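I'd been meaning to ask a locksmith about shed and garden gate security for ages, so when the owner of a two-person shop in Plokthorpe said I could have an hour if I brought coffee, I brought coffee (and donuts, to be safe).

We started with padlocks. "People spend $75 on a lock and hang it off a hasp with half-inch screws," she told me. "I can take that off with a claw hammer before my coffee's cold." She wants carriage bolts, with the nuts on the inside and a backing plate behind them. I went home and checked mine. Half-inch screws!

I asked about alarms too, and she's a fan of the cheap battery kind. Her neighbor over in Neltdale had two mowers and a chainsaw taken in October, $3,182 worth, from a shed with a very nice lock and hinges you could unscrew from outside. "The hinges," she said, and put her donut down. "I say it all day long. Look at your hinges!"

What about smart locks? She laughed at that one. She fits the Likano keypad for people who lose keys, $449 with the labor, and she likes it fine on a back door, but she won't put one on a gate that gets rained on sideways all winter.
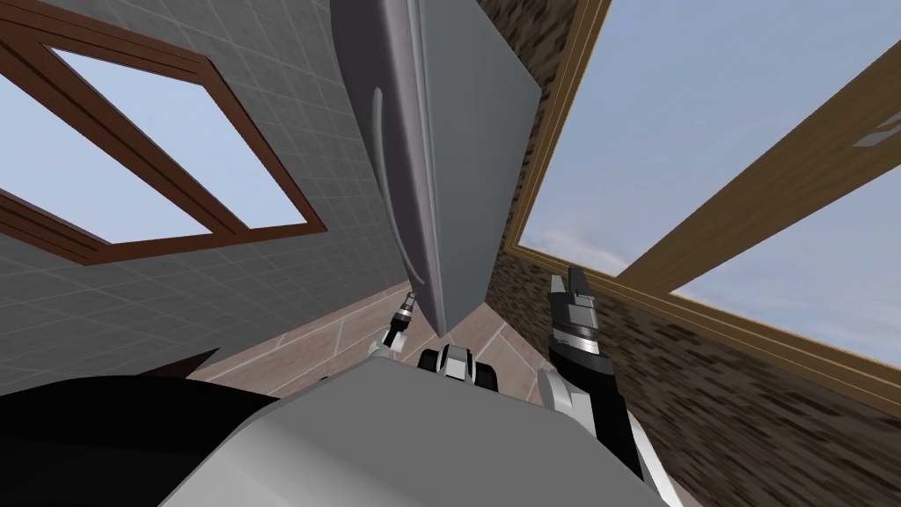

*A door or cabinet panel with a long, curved handle, next to a tiled wall.*

My last question was what she has at her own place. "A deadbolt, long screws in the strike plate, and a dog who hates everybody," she said. Then a customer came in with a key snapped clean in half, and I got handed the empty donut box and told to come back in spring, when she'll show me how to rekey a cylinder.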